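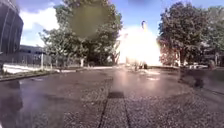

Plernurar is a collection of notes and measurements on paved open ground: plazas, forecourts, wide footpaths, the flat bits between buildings that people cross without looking down. I started it because I love this stuff and couldn't find a dataset that treated paving as the main subject. Most outdoor collections label it "ground" and move on, and there is so much going on down there! Take a plain stretch of dark grey asphalt with a strip of paving running straight down the middle between two thin seams. In Plernurar that gets a surface entry for the asphalt, a separate one for the strip, a line entry for each seam, an inset entry for the dark rectangular patch set into the strip, and an edge entry for the dark kerb where the asphalt meets the concrete verge. The trees and the fence go in too, as neighbors.

What's in the release

The current release is called Dustach. It covers 59 sites and has 2,000 surface entries, 778 edge entries and 102 inset entries. Insets are the smallest group and my favorite.

sites.csv - one row per site, with site type, main material and general notes
surfaces.csv - one row per continuous surface
edges.csv - kerbs, verges, seams, joints and changes of level, with a type column to tell them apart
insets.csv - anything set into a surface: covers, grates, repairs, marker plates
neighbors.csv - trees, fences, posts, planting and building fronts that border the paving
notes/ - free text, one file per site, in whatever order I wrote it

All files are UTF-8 with a header row. Site IDs are plain integers and stay fixed between releases, so you can join across versions safely.

Surface fields

material: asphalt, concrete, brick, stone, gravel, mixed, unknown
texture: smooth, speckled, ribbed, broken, worn
tone: pale, mid, dark
sheen: matte, patchy, glossy
slope: flat, slight, marked, unknown

A word on sheen, which gets the most questions. It records how the surface looks and nothing else. Fresh sealant, polished wear, low sun and water can all give you a glossy patch, and from a distance I can't reliably tell them apart. If you want to study wet ground, please don't use sheen = glossy as a stand-in for it. There is a separate column, moisture_checked, filled in only where somebody put a hand on the ground at the time. It's blank for most rows and I would much prefer it blank than guessed.

Tone is judged against a small printed card with three grey patches. The card is in docs/ and prints fine on ordinary paper.

Insets

Each inset has a shape, a tone, a position relative to the nearest edge, and a kind. The kinds are cover, grate, repair, plate and unsure. Use "unsure" freely. A dark rectangle in a path could be a drain cover or a section that was cut out and filled again, and unless you can get close enough to look for a lip, slots or a lifting hole, unsure is the right answer. In the first version we forced a choice, and Thắng Doãn went back through every row and moved a big share of them out of "cover". The table is much better for it. He also wrote the repair guide in docs/repairs.txt - it's a lovely read even if you never open the data.

Edges

Edges are traced in walking order, left side first. A kerb and the verge behind it count as two things, so the kerb goes in edges.csv and the planted strip goes in neighbors.csv. Seams between two areas of paving are edges. Cracks are not, however long and straight they get. (I know. We argued over this one for most of July.)

Where a building follows a curve but the paving in front of it runs straight, record the paving. Several early entries got this wrong and were redone for Dustach.

Known problems

Asphalt is overrepresented and brick is thin.
Slope is weak. Anything gentle tends to get called flat.
Tree shade makes tone unreliable. Rows taken under heavy canopy have shade = yes, so filter on that if tone matters to you.
Site 14 has two surfaces with the same description. They really are two surfaces.
Planting notes are casual. "Low plants" means low plants, and no species were identified.

Earlier releases

Atinga was the first, with surfaces and edges only. Penisura added insets and the neighbors table but still had the forced inset kinds. If you have code that reads Penisura, it will load Dustach after you rename "border" to "edge_id". Everything else kept its name.

Adding a site

New sites are very welcome, and small ones are great - a single courtyard is plenty. Copy templates/site_blank.csv, walk the edges first, then fill in surfaces, then insets. Early morning is a nice time to do it, with fewer feet in the way and long light that picks out the seams. Leave a field blank if you didn't look. Put anything odd in the notes file, including things that don't fit a column, since the whole neighbors table began as a pile of stray remarks.

Brick sites go to the top of the review pile. Please send brick!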